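Minutes of the Stockdale Tenants' Kitchen Meeting
August 18, 2024

Present: Abílio Cardoso, Dilek Duman, the usual folks from the second floor, the Jindport couple from unit 12, and me, writing this down again because I brought the pen.

We got going a bit late because the hallway door sticks in the heat. Minutes from the May meeting were read out (fast!) and approved with one fix – it was Dilek who cleaned out the freezer, and I had put down Abílio. Sorry, Dilek.

Coffee corner. This took up most of the evening. We went through the last box of paper cups much quicker than we thought we would, and Abílio wanted to know if we should just buy the big box from Koltis, which is 1000 cups, or keep getting the sleeves. I said I have no idea where we'd put a box that size, and Dilek said on top of the broom closet, and then we all had to go look at the top of the broom closet. It fits if the folding fan moves. The fan is moving to the laundry room. Agreed to order the big box.

There was some back and forth about mugs. The unit 12 people would like everyone to bring their own and skip paper completely, and I like the idea a lot, but then we talked about who washes them and it got quiet. We settled on both – a shelf for mugs with names on them, and paper for guests and for anyone running out the door. Abílio will put up the shelf. He has the brackets already, left over from his bathroom.

Used cups. Please don't leave them on the windowsill. Dilek called Cutberg about recycling and they told her cups with a lining go in the regular trash, so that's where ours are going for now. She'll write it on a piece of tape and stick it to the lid.

Money. There's $200 in the kitchen envelope. The cups come out of that, and a new dish rack if there's enough left (the old one is rusting and I would love to see it go).

Cabinet under the sink. Still damp. Abílio will look at the pipe, and everything stored down there is going up on the counter until he has. If the bucket is yours, come get it!

Fridge clean-out is set for the 16th of next month, after dinner. Label your food or say goodbye to it.

Next time we meet in the kitchen again, same hour, and I'll bring the lemon cake people asked me about.
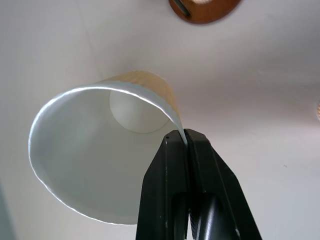

Oh, and the cake has walnuts in it, so if you can't have those please tell me ahead of time and I'll make a small one without.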